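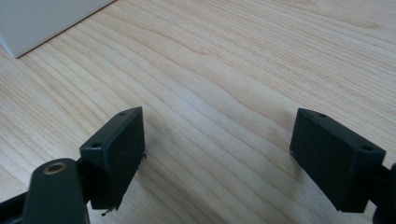
I have been thinking a good deal lately about the bits we throw away. Not the bits of household rubbish, though I could go on about those too, but the seconds at either end of a recorded example, when somebody with a hand-held gripper is getting ready to do something, or has finished and hasn't yet put the thing down. Most of us who gather examples for a learning system trim those seconds off as a matter of habit. I did it myself for the best part of two years, and I would like to make a gentle case for leaving a fair number of them in.

I should say where I'm coming from. I help to run a small collecting group in Skadthorpe, above what used to be a carpet showroom, and we share our recordings with a larger group over in Clomport who do the training. The system that comes out of all this is called Min (short for something once, I'm told, though the long name has dropped out of use and good riddance to it). Our end of things is very homely. People come in, take up a gripper, and do the ordinary jobs that hands do: moving cups, folding cloths, putting lids on tubs, wiping down. At the end of each session the grips get a going-over with Virkon, the kettle goes on, and the recordings go off down the wire to Clomport.

By the end of June we had sent over 2557 recordings. Of those, 2185 were kept, and the rest went in the bin. I asked to look through the discarded ones, partly out of nosiness and partly because I had made a few of them and was feeling a bit sore. It took me several evenings and more biscuits than I would like to admit. Some of them deserved what they got. There were recordings where the person had plainly forgotten what they were meant to be doing (we've all been there), and a few where the sleeve of a jumper took up most of the view. But a great many had been thrown out for one reason only, and it was written in the notes column over and over again: "nothing happening".

Now, I understand why a person would write that. If you have sat through a whole afternoon of clips, a stretch of bare table with the fingers open is about as thrilling as a bus timetable. You want to get to the cup. The cup is the point, you think, and everything before the cup is just somebody making up their mind.

But making up your mind is part of the job! A person who is about to pick up a cup looks at the table first. They hold their hand a little way off, open, and they settle on where they're going to come in from. If there's a box close by they will tend to give it a bit of room. And when the cup has been put away, they leave the table alone, and leaving the table alone is a thing a machine has to be taught as surely as it has to be taught to grasp. A learner that has only ever been shown fingers closing on things may come to think that closing is what fingers are for. We had a taste of this in the spring, when Min was given a clear table for a demonstration and spent a long minute pinching at the grain of the wood. I felt quite sorry for it. It had hardly ever been shown a table with nothing to do on it, and it did what it knew.

The people at Clomport have a perfectly good answer to this, and I don't want to pretend they haven't. They say that waiting is cheap to come by and grasping is dear. Anybody can hold a gripper over a table. If you leave all the waiting in, the learner fills up on it, like a child who has had too much bread before dinner, and then it hangs about when it ought to be getting on. I've seen that as well, in an early version which was so fond of pausing that visitors asked whether it was switched on. They also say that storage costs money and so do the hours people spend checking, and there I can't argue at all, having seen the bills.

Where I part company with them is over the rule itself. At present the trimming is done by a setting which cuts everything up to the first time the fingers move towards each other. It's quick, and it treats every pause alike. Somebody fiddling with their watch strap for half a minute is cut, and so is somebody taking two careful seconds to line up with an awkward handle, and those two seconds may be the most useful in the whole recording. I would much sooner that a person had a look. I know that sounds old-fashioned, and I know who the person would probably be.

There's a matter of manners in it too, I think. The folk who come up our stairs are giving us their way of doing things, and that includes the hesitations. One of our older regulars always opens the fingers wide and waits a moment before she begins, as if she were saying grace. For a long while every one of those moments was snipped off, so what reached Min was a brisker woman than the one we know. I can't prove that it learned anything worse for that. I only know that when I watch her work, she hardly ever has to try twice, and I have my suspicions as to why.

So I've asked for a small trial, and to their credit Clomport have said yes. We are to put back the openings and endings on 360 recordings out of the next 2000, chosen by eye, and leave the rest trimmed as they are now. Half of the restored ones will have an object waiting on the table and half will have the table clear, which was my own idea and one I had to be rather stubborn about. If Min turns into a ditherer we'll take them out again, and I shall bring the cake by way of apology.

In the meantime, if you gather examples of your own, have a rummage in your discards before you empty them. Put the kettle on first, mind, as it's slow going, and start with the ones where the notes say nothing is happening.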